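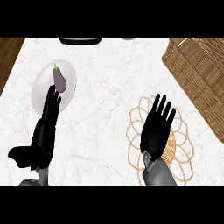
Wicker basket on a marble worktop

Courtesy cars: common questions
Last updated: November
1 minute read
Search help topics Go

Do I get a courtesy car during a service?
Yes, if you book ahead. Our Clunddale branch has 24 cars and they go quickly.

What does it cost?
The car is free. You pay for the fuel you use.

How far can I drive it?
Up to 116 miles a day. Extra miles are charged when you return it.

Can someone else drive?
Only if they are named on the form. Ask for Mereana Pryor at the service desk.

When is it due back?
By 5.30pm on the day your own car is ready.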